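6/22/18

Up early, rain until lunch. Spent most of the day at Colley on the old desktop towers. There are 17 left from the Honine office, and I want them stripped and sorted before the next load comes.

Learned to leave the power supply until last. It holds everything else square, and the cable bundle is easier to follow while it's still plugged in. Memory goes in one tray, drives in another, screws in the coffee can. Cut my thumb on a drive cage - not deep.

Lunch was soup again. Paid the electric bill and called Pirnullow about the scrap price. They want 800 pounds minimum for a pickup, so it will have to wait.

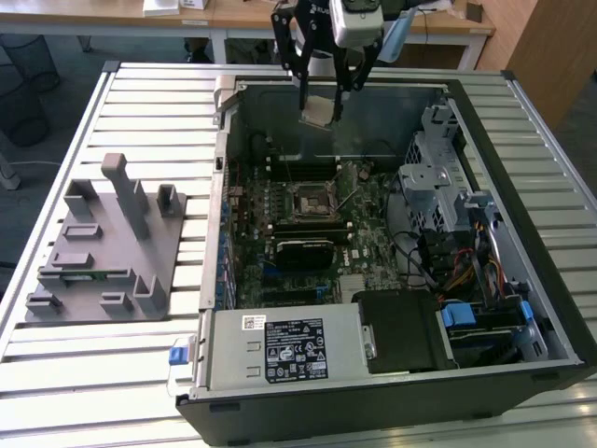 The Dells are the ones I like working on. The carriers have blue latches and come out without a screwdriver, and the cases are laid out so a hand fits in. The cheaper towers take me twice as long.

Swept up at six. Back is sore from leaning over. Need more trays and a new box of bandages.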